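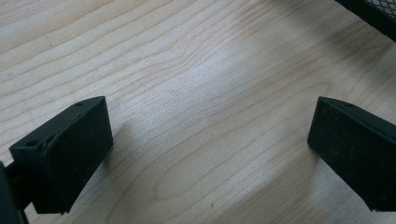

18 Oct 2021. Moved the hand-demo station for the Plilton pick task to the wooden table and spent the first part of the session on the gripper before recording anything. The two dark green fingertips are back on. I checked them wide open, with bare wood between the tips and both of them hovering just clear of the surface. The right inner face has more scratching and dust on it than the left. I wiped neither, so that today's set matches what the policy will see if we don't clean between runs. The bright patch in the middle of the table bothers me more. The wood goes whitish there and the grain gets harder to see, and the grain is what the tracker holds on to when nothing else is in view. The black mesh thing in the corner helps a bit. Leave it on the table for now.

Tracking

Ran the Wavudine mapping pass first, slow loop over the whole table. It lost position twice over the bright area and recovered both times near the mesh. Second pass was fine at a lower height. Roswitha Stöckli wants a printed pattern under the objects for all small-item tasks. I agree.

Chestnuts

The task is pick one chestnut, lift, carry, set down. Target is 300 demos for the first training run. Stopped today at 70, of which 20 are short practice ones that I marked and will not use.

What I settled on for the demonstrator:
- Come in from above with the fingers already open to the width you need. Closing halfway on approach confuses the width signal.
- Stop for a moment before closing.
- Pinch at the widest part of the shell, with the nut square between the pads, and lift only a little over the striped mat before moving sideways. If it sits crooked, put it down and throw the demo out.
- Keep your other hand out of the view the whole time.

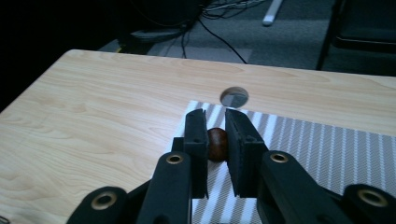 Problems

My wrist rolls to the right when I get tired, and it shows in the later recordings. Shorter blocks next time, with a change of person between them. The trigger also sticks slightly near full close. Drakos has the spare spring.

The remote-control set on the Trundholm arm took far longer per demo and the pinches were worse, mostly from closing too early. I will keep a small number of those for comparison and do the rest by hand.

Next

Shade over the lamp. Redo the mapping pass. Roswitha to record a block without reading my notes first, so we can see how different her approach angles are. Remaining demos by early November. Mark the start spot with tape.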